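Stop buying the clever fingers

By Macarena Gallardo
November

I've been putting off writing this one, mostly because the last time I said anything rude about grippers I got eleven emails from people who sell grippers. But I've spent a good part of the autumn swapping fingers and cameras on a pair of small black arms, trying to get them to deal with ordinary clothes, and I've come out of it with an opinion that I'd like to get down while I'm still cross enough to mean it.

The opinion is that most of us are spending our money at the wrong end. We look at a robot failing to pick up a shirt and we see bad hands. So we buy better hands. And then we have a robot failing to pick up a shirt with better hands.

Two arms, one orange thing, a Tuesday: 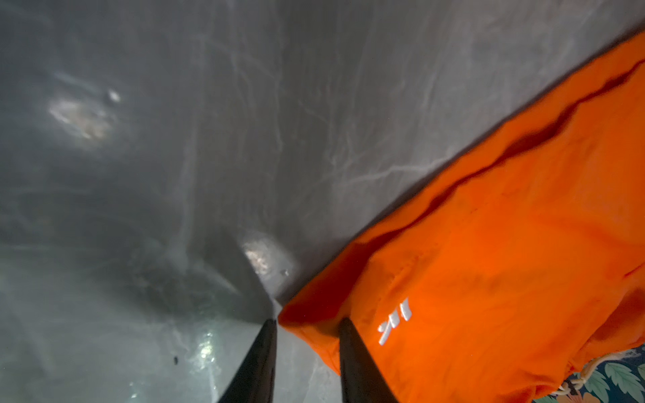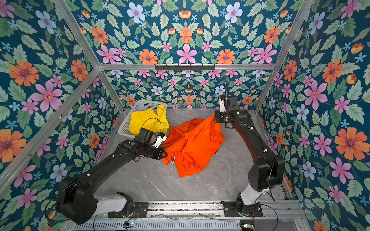 I should say what we were comparing. There were three sets of fingers in all. The Pundmont pair is long, thin and completely unexciting, a couple of tapered prongs that open and shut. The Trodwood set has a soft pad that is meant to wrap itself round whatever it touches, and it comes in a very nice box with a foam insert. The third was the Urquijo, which has a sort of scoop at the end and a little motor of its own for turning the scoop over. I badly wanted the Urquijo to win. It's a lovely bit of engineering and when you hold it in your hand and press the button it does a small flick that makes everyone in the room say "ooh".

We gave each of them the same job. Pick one garment out of the heap, get hold of it with both arms, spread it out enough that a person could tell which way up it was, put it down. Start again. I didn't ask for folding. I've seen enough folding videos, nearly all of them with a square towel that somebody has ironed first, and I'd like to propose a ban on square towels until further notice. Clothes have sleeves. They have hoods and zips and bits of string hanging off them, and pockets that turn out to be the thing you've grabbed when you thought you had the hem.

By the time I stopped we'd logged 1,077 attempts. I had planned to do 2,000, and I had even drawn up a very pretty chart with 2,000 little squares on it to colour in, but at 1,077 it was plain enough where things were going and my back hurt.

So, the results, such as they are. The soft pads were the best at the first grab. No argument there, if you only want to get a piece of cloth off a flat floor, the Trodwood fingers will do it more often than the others. The trouble comes afterwards. They hold on to everything. You ask for one layer and you get four, and then the second arm comes in to take the other corner and there isn't another corner to be had because it's all inside the pad, squashed up like a hanky in a pocket. The Urquijo scoop got under things beautifully and then dropped them during the flick, which I'm told is a setting, and I did change the setting, and it dropped them a bit later in the flick.

And the plain prongs just got on with it. They missed more on the first go. But a miss with a thin finger is a small thing, you close on nothing, you open again, you shift over and have another try, and the heap looks much as it did. A miss with a big soft pad rearranges the whole heap. I had never properly thought about that before. The cost of getting it wrong matters at least as much as how often you get it wrong, and none of the brochures has a number for it.

Now I can hear the objection, and it's a fair one. A friend who works with fruit put it to me over lunch. She said, you're doing clothes, clothes can't bruise, come and try your prongs on a ripe peach. Quite right. I wouldn't let those things near a peach. If your whole business is peaches then buy the pads, with my blessing. I'm talking about people like me, with a bench, a modest budget and a job that involves floppy stuff, who keep being told that the next finger will sort it.

What did sort it, as far as anything did, was the cameras. When I started there was a single camera looking down from overhead, and I was quite proud of where I'd put it. You could see the lot from up there, both arms, the floor, the basket. What you couldn't see was the last couple of centimetres, which is where all the trouble is. From above, a finger resting on a fold and a finger tucked under a fold look exactly the same. I know because I sat and went through the recordings with a mug of tea trying to tell the good grabs from the bad ones, and I couldn't do it, and if I can't do it then it's a bit much to expect the software to.

Then we put a little Nirnov camera on each wrist. These are not fancy. The picture is a bit soft and bright patches on the floor glare something awful, and when the arm gets close to a big piece of fabric you lose all sense of what the garment is, you're just flying over a coloured field. But you can see an edge. You can see a crease running along next to an edge, and you can see which side of it your finger is on! That was worth more than every finger in the cupboard put together. Success with the plain prongs jumped the same afternoon, and the only thing we'd changed was where we were looking from.

(I did then go back and try the soft pads with the wrist cameras, to be fair to them. The pads are so fat that they fill up half the view. So there's another mark against clever fingers which I'd never have guessed from the catalogue.)

I don't want to get rid of the overhead camera, mind you. I tried that as well for a day, wrists only, and it was like watching someone look for their glasses without their glasses. The arms would be perfectly delicate about picking up an edge and then have no idea that the rest of the thing was still trailing across the floor. You want the far view to decide and the near view to do. I suppose any cook or joiner could have told me that, seeing as they step back and lean in all day long without thinking about it.

There's also the controller, about which I have fewer opinions and more bruises. We drive ours with a pair of hand-held levers, one for each arm, and copy the movements across. There was a lot of talk this year about force feedback, where the levers push back at you so that you feel what the arm feels. I borrowed a set for 13 days. For the first few I was thrilled with them -- it really is uncanny to feel a sleeve go tight between your hands when you aren't holding a sleeve. By the end of the loan I'd turned the feedback down to almost nothing. It was tiring, and cloth hardly pushes back at all until it's stretched, by which point you can see perfectly well that it's stretched. For screwing lids on jars I think I'd pay for it. For shirts I'd keep my money.

The other thing I'd change, if anybody who makes arms is reading, is the cables. Please do something about the cables. Of all the stoppages I wrote down, the ones that made me swear were nearly always a wire catching on something, and you can have the most sensitive fingertip in the world and it makes no odds if the lead going to it has hooked itself on a corner. The plain fingers have no lead at all, of course. The Urquijo has two.

I know why we buy the hands, I do it too. A hand is a nice thing to look at. It comes in a box, you bolt it on, and you can post a photo of it that evening. Moving a camera a few centimetres along a bracket, then back again, then tilting it, then doing another fifty tries, is dull work and makes a terrible photo. There's no launch event for a bracket. I've been to a couple of trade shows since I started and I could count on one hand the stands that let you see what the robot sees, whereas every one of them had a gripper on a plinth with a light shining on it.

So if you've got a bit of budget left before the year is out, my suggestion is this. Keep the cheapest fingers you can live with. Put a camera on the wrist, two if you've got two arms, and keep one up high. Then spend a week picking up the worst garment you own. Mine has a hood, a broken zip and a drawstring that comes out at one side, and the best run we've had with it is 8 in a row, which I was so pleased about that I rang my sister. She asked whether it had been folded. It hadn't.

I'll be doing trousers next, still with the prongs. The Trodwood set is going back in its nice box, and the Urquijo is staying on my desk, where visitors like to press the button.

Last updated: November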